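Sornstead Robotics Forum > Software > Perception and Planning
Topic: Wrist camera pose drift near blank surfaces - what are you using for features?

tolia_tinkerer
I've been rewriting the perception side of my arm stack over the past few months and I'm having so much fun with it that I finally want to show some of it off, and also get picked apart a little. The setup is a six-axis arm with a small color camera at the wrist, running Tolia for the control loop and my own visual odometry node on top. Tolia gives me joint angles, I run forward kinematics, and the odometry corrects the camera pose between calibrations. When there's stuff in view it works beautifully. I can wave the arm over a messy bench and the pose stays glued.

Then I point it at something flat and pale and the whole thing goes for a walk. The estimate slides sideways while the joints are perfectly still. I've tried lowering the corner threshold, which gets me more points, but they're junk points and the drift gets worse.

My current settings, in case it helps:
detector: corners, max 350 per view
matcher: binary descriptors, ratio test on
pose: RANSAC, then a small bundle adjustment
depth: none, single camera

Is there a feature type that holds up on blank surfaces, or am I asking for magic?

gantry_goose
You're asking for a little magic, yes. But lines will get you a good part of the way there. Panel edges, seams, door frames, table edges. A straight seam that crosses half the view is worth more than a hundred weak corners on a painted surface. Post a view where it fails and also how many inliers you have after RANSAC, because I bet it's in the single digits.

tolia_tinkerer
You'd win that bet! On a good view I'm at a couple hundred. On the bad ones I've seen 2, and at that point RANSAC is just picking its favorite lie. Dropping one of the bad views in so people can see what the detector has to work with.
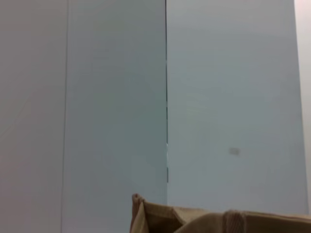

Line features were on my list and I'd kept putting them off, so last night I wired in a segment detector to see what would come back. The long dark seam gets picked up every time, although it comes back as several short pieces instead of one, and I can see why: the width isn't constant and there are tiny bright flecks near its lower part. The thin grey line over on the left gets found maybe half the time. My corner detector, meanwhile, throws nearly everything it has at the tan folded thing along the bottom, especially the ribbed bit. It loves that ribbed bit. So I have two line features, one of them shy, and a heap of corners on something soft.

clotum_kay
There's your drift, I think. Those ribs are fine, closely spaced and all look alike. A binary descriptor on repeating ridges will happily match rib four to rib five, and if most of your matches hop one rib over in the same direction, RANSAC sees a big group that agrees with itself. It'll call them inliers and reject the few honest ones.

Try tightening the ratio test just for points whose second-best match is close by in the image. I do this in Clotum with a small mask and it cut my sideways jumps almost completely.

tolia_tinkerer
Oh wow. That would explain why it always slides the same way by the same little step. I was blaming the blank panels this whole time. Off to plot the match vectors.

gantry_goose
I'd go further and drop the soft stuff altogether. Anything that folds shouldn't be in your map. If it gets nudged between two views, every point on it is a wrong landmark, and then you're optimizing your camera pose against laundry. Segment it out, keep the seams, trust the joint encoders for the rest.

clotum_kay
I disagree with that one pretty strongly. For odometry between neighboring views you don't need landmarks that stay put for an hour, you need them to stay put for a few hundredths of a second. A fold in cloth or paper does that just fine if nothing is touching it. Throw those points out and on a view like this one you're left with near-vertical lines and not much else, and parallel lines can't tell you if the camera moved along them.

gantry_goose
The encoders tell you if the camera moved along them.

clotum_kay
If the encoders were good enough we wouldn't be having the thread :)

gantry_goose
Depends on the arm. On mine they are good enough! The visual part is there to catch calibration error at the wrist, and I'd rather have a correction that does nothing than one that's confidently wrong. Tinkerer said the joints were still and the estimate moved anyway. With a decent prior on the joint motion that can't happen, whatever the features are doing.

eirlys_p
Jumping in because I wrote the line-plus-point node that ships with Maddocks and this is my favorite topic in the world. You're both describing something real. Short-lived points for frame-to-frame motion, long-lived features for the map, and two separate lists. The mistake (mine too, for the entire first version) is putting everything in one pool with one weight.

What I do now:

Points go in the short list by default. They get promoted to the map only after surviving from several different viewpoints.

Line segments that are close to collinear get merged before matching. For a broken-up seam like yours I allow a fairly generous gap along the line and a very stingy offset across it. Your short pieces should snap into one.

The line's end points are ignored in the pose cost. Use only the distance perpendicular to the line. The lower end of that dark seam would be really tempting as a landmark, because it stops in open surface well above the tan material, but segment detectors wander a lot at the ends and you'll feed that wander straight into your pose.

The joint prior is always in the cost, with a weight set from a still-arm recording. If the smallest eigenvalue of the visual information matrix drops too low, that direction is left to the encoders completely. So on a view with only parallel lines, the encoders own the motion along the lines and the camera owns the motion across them. This is gantry_goose's point, just applied one direction at a time.

Eirlys Phillips

gantry_goose
OK, one direction at a time is a nicer way to say it than mine. I still wouldn't promote cloth points to the map.

eirlys_p
Nor would I, and mostly they don't get promoted, they fail on viewpoint change. Folds look very different once you swing around them, so the descriptor stops matching and they age out on their own. No segmentation needed.

pivotpoint
Dumb question from the back of the class. What about the little grey smudge on the right-hand surface? It's the only thing in that big pale area. Can't you use that?

clotum_kay
Not dumb at all. A corner detector won't like it much since the edges are so soft, but a blob detector at a coarse scale might. It would be poorly localized, a few pixels of slop at least. As a weak vote it still tells you something the near-vertical lines can't, so I'd take it with a low weight.

pivotpoint
Cool, I've only ever used corners. Going to try blobs on my own arm this weekend.

eirlys_p
Do! Just set the blob's uncertainty from its scale and don't use the same one pixel you'd use for corners. I lost an embarrassing amount of time to that default.

tolia_tinkerer
Back with plots, and I'm grinning. I logged 3,848 matches from the bad stretch and drew every vector. clotum_kay called it - there's a fat cluster all pointing sideways with nearly the same length, and every one of them starts on the ribs. I added the nearby-second-match check and the cluster is gone.

Then I did the eigenvalue thing from eirlys_p's post. Took me an evening, mostly because I had the information matrix in the camera frame and the joint prior in the base frame and was adding them together like a champion. With that fixed, the still-arm test holds still. I let it run for 2,000 cycles looking at the same view and the estimate jitters in place but never walks off.

Merging the segments is next. I've got the stingy-across part working, but the generous gap sometimes glues the seam to a stray segment from further down.

gantry_goose
Nice work. Check the gradient sign before you merge. A dark gap has two sides with opposite gradients, and if you keep them as separate lines with a direction each, a stray piece usually has the wrong sign or no partner. Also keeps you from averaging the two sides of the gap, which bites when the width changes along its length.

tolia_tinkerer
Ooh, I was averaging them. Yes. Changing that tonight.

looptimer
How much does all this cost you per cycle? I'd love to run lines, but my control loop shares a CPU with perception and I've got no slack.

eirlys_p
Don't run it in the control loop at all if you can help it. Mine lives in its own process and publishes a correction with a timestamp. The controller keeps a short history of joint states, applies the correction at the time the picture was taken, and rolls forward. If a correction comes in too old it gets dropped. The arm never waits on the camera.

looptimer
So the stale ones just vanish? Don't you see a jump when the next good one lands?

eirlys_p
You would if you applied it in one go. I limit how fast the correction is allowed to change, and the planner sees the limited version too so it isn't chasing a different pose than the controller. Make sure both of them read from the same place - I had two copies for a while and the planner kept replanning around a pose the arm had already left.

clotum_kay
Seconding the shared source. In Clotum the rate limiter is a tiny node by itself for exactly that purpose. I can share the config if anybody wants it, though the gains are tuned for a slow arm.

looptimer
Yes please, slow arm is me.

tolia_tinkerer
Me too! And I'll put my match-vector plotter up once I've cleaned out the hard-coded paths. It's an ugly script but seeing the arrows did more for me than a month of staring at inlier counts. Signs are fixed now, by the way: the dark seam comes through as a proper pair of lines, and the left one is still shy. I'm going to try a lower gradient threshold for long segments only and see if that coaxes it out.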